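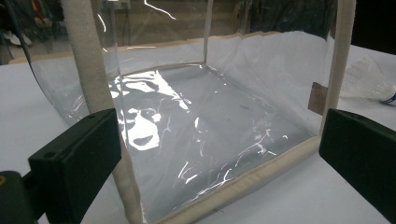
투명한 상자로 바꾼 뒤로는 뚜껑을 열어 보지 않고도 겨울 장갑을 찾는다는 것이 한 이용자의 말이다. 이 이용자는 다만 접어 둔 상자를 다시 펴면 바닥에 주름이 남아서, 작은 물건을 똑바로 세워 두기가 어렵다고 덧붙였다.

생활용품 매장 그로벨(Grovel)이 8월 한 달 동안 투명 비닐 수납함을 빌려주고 정리 방법을 알려 주는 행사를 연다. 매장 2층 작업실에 흰 탁자를 놓고, 참가자가 집에서 가져온 물건을 직접 나누어 담아 보는 방식이다. 준비된 수납함은 모두 200개이며 한 사람이 4개까지 빌릴 수 있다.

대여 품목은 투명한 비닐 면의 모서리를 크림색 천 테두리로 마감한 부드러운 상자다. 안이 들여다보이고, 단단한 플라스틱 상자와 달리 쓰지 않을 때 접어서 보관할 수 있다. 그로벨은 옷장 위 칸이나 침대 밑처럼 높이가 애매한 자리에 맞는 수납함을 찾는 손님이 많아 이 품목을 골랐다고 밝혔다.

행사에는 수납용품 업체 페비코(Fevico)와 정리 교육 모임 플랫니스(Flatness)가 함께한다. 페비코는 수납함을 대고, 플랫니스는 작업실에서 진행하는 수업을 맡는다. 수업은 오전 10시 30분과 오후 3시에 한 차례씩 열린다. 참가비는 없고 재료도 따로 살 필요가 없다.

수업에서 다루는 물건은 철 지난 옷, 아이 장난감, 뜨개실, 욕실용품이다. 플랫니스는 담기 전에 물건을 탁자에 모두 꺼내 놓고 쓰는 곳이 같은 것끼리 묶도록 안내한다. 실이나 단추처럼 잘 흩어지는 물건은 작은 주머니에 한 번 나누어 넣은 다음 수납함에 담는다. 이름표는 비닐 면에 바로 붙이지 않고 천 테두리에 끈으로 묶는 방법을 권한다. 접착제가 남으면 비닐이 뿌옇게 보이고 먼지가 붙기 쉽다는 설명이다.

비닐 수납함을 펴는 방법도 수업에 들어 있다. 접힌 자국이 깊을 때는 바닥에 두꺼운 책을 얹어 하룻밤 두면 주름이 어느 정도 줄어든다. 드라이어나 다리미는 쓰지 않는다. 비닐이 늘어나거나 테두리 바느질이 울 수 있기 때문이다. 안쪽은 물기를 꼭 짠 천으로 닦고, 뚜껑을 연 채 그늘에서 말린 뒤 물건을 넣는다. 습기가 남은 옷이나 수건은 넣지 않는 것이 좋다.

그로벨은 지난봄에도 같은 작업실에서 서랍 정리 수업을 열었다. 당시 참가자는 257명이었고, 수업이 끝난 뒤 받은 의견지에는 집에서 먼저 써 보고 살지 말지를 정하고 싶다는 요청이 가장 많았다고 한다. 이번 행사를 판매가 아닌 대여로 꾸린 것도 이 의견에 따른 것이다. 봄 수업 때는 탁자가 좁아 물건을 다 펼치지 못한 참가자가 있어, 이번에는 수업 한 번의 정원을 40명으로 줄였다.

빌린 수납함은 9월 중순까지 매장 1층 계산대에 돌려주면 된다. 물건을 비우고 접어서 가져오면 되며, 세탁은 필요하지 않다. 계속 쓰고 싶은 참가자는 반납할 때 값을 치르고 가져갈 수 있다. 테두리 실밥이 풀린 정도는 따로 비용을 받지 않지만 비닐이 찢어진 경우에는 수리비를 낸다. 수리는 페비코가 맡고, 고칠 수 없는 수납함은 천 테두리를 떼어 낸 뒤 비닐만 따로 모아 처리한다.

행사 기간에는 작업실 한쪽에서 가구 공방 매기(Mägi)의 낮은 선반도 볼 수 있다. 수납함을 두 층으로 올려놓도록 칸 사이를 띄운 제품으로, 현장에서는 팔지 않고 주문만 받는다. 선반 크기는 주문할 때 정하며 제작에는 3주가 걸린다. 집에 둘 자리의 폭과 깊이를 재어 가면 상담이 빨리 끝난다.

신청은 매장 안내대와 전화로 받고 수업 전날 저녁 7시에 마감한다. 아이와 함께 오는 경우 아이 자리는 따로 신청하지 않아도 된다. 가져올 물건은 장바구니 하나에 들어가는 양이 알맞고, 깨지기 쉬운 그릇과 음식물은 받지 않는다. 2층까지는 승강기로 올라갈 수 있으며 주차장이 좁아 매장 측은 대중교통을 이용해 달라고 당부했다.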